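Teaching a gripper by hand: what 400 demonstrations did and did not show
Student project report, Premham, 18 November 2024

1. Why we did this

The claim we set out to test is a common one: that a person with no programming background can teach a robot a household task simply by showing it. The Verura handheld controller is sold to our department on that basis. Our group had doubts from the start, and most of them are still with us.

We compared two ways of giving a demonstration. In the first, the operator moves the gripper directly by hand. In the second, the operator sits 2 metres away and drives it with the Verura controller while watching the wrist camera. The work took place around a piece of old furniture, a varnished cabinet with plenty of scratches and a strong grain. We wanted something less kind to the camera than the matt test boards used in the Orkix exercises.

2. Collecting the demonstrations

We recorded 800 attempts between July and the start of this term, half by each method. An attempt was kept only if the operator said it was good. This is a weak rule and we should have replaced it early on. Operators were generous to themselves, and on replay we disagreed with a fair number of their verdicts.

The wrist view was the main source of trouble in the remote sessions. It is close to the work and usually tilted, and whatever the gripper holds takes up the part of the picture the operator most needs. 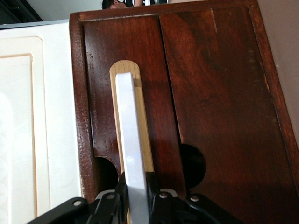
Figure 1. Wrist view with the grey-white bar held upright in front of the pale wooden strip on the cabinet.

With the bar in that position it overlaps most of the strip's width. Judging depth from such a view is guesswork, and several operators admitted as much in their notes. Those working by hand could lean round and look from the side, so the two groups were not really doing the same job. Any comparison between them has to be read with that in mind.

3. Results

After sorting, 700 attempts were usable. The hand-guided ones were shorter and smoother. The remote ones contained long pauses, and the trained model copied the pauses faithfully, stopping in mid-air for no purpose. Cutting them out helped a little but also removed some of the slow final movements that mattered.

We used the Szénási score to rate smoothness because the course asks for it. We do not think it tells you much. A smooth path to the wrong place scores well.

4. Problems we did not solve

The shine on the varnish changes with the time of day, and we did not control the lighting. We also never moved the cabinet, so we cannot say whether the model learned the task or just the corner of the room it was taught in. One more week would have answered that, and we spent it repairing file names.

The claim about untrained users remains untested. All our operators were engineering students who had used the controller before.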